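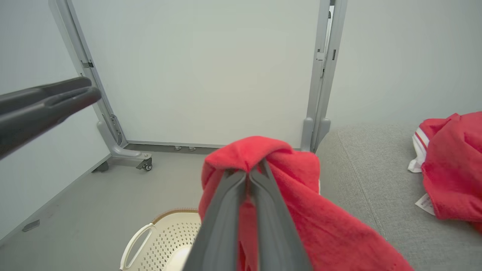 Second Season, Longer Nights

Trornby, the harbor drama that Rimia picked up after a quiet festival run, returns in September with 14 episodes, up from eight. The order changes how the show is made. Season one was shot in story order by a single unit. Season two runs two units in parallel, with the cast moving between them on alternate days.

The main unit works at Temba, a converted cannery with 3 standing sets: the ferry office, the family kitchen and the upper deck of the boat. The second unit handles exteriors on the Brestodness shoreline, where daylight limits the schedule to short blocks. Scenes that begin outdoors and end indoors are split between the two, and continuity is checked against a shared log before each setup.

Night scenes account for most of the added cost. The first season filmed them in late afternoon and darkened them in the grade, a method that left the skies flat and the faces gray. The new episodes were shot after sunset with lamps placed on the breakwater. Shadows now fall in one direction, and the water reads as water.

Casting for the ferry strike in episode nine drew 2,000 applications from the area. The production hired 404 of them as extras, the largest crowd the series has used. Filming took two nights. Sound was recorded separately the next morning with a smaller group, then layered under the dialogue.

The writing staff has kept the slow pace of the first season. Episodes run 50 minutes, with no recap at the start. The opening titles have been cut in half. The theme is the same recording as before, though it now fades in under the first scene and drops out before anyone speaks.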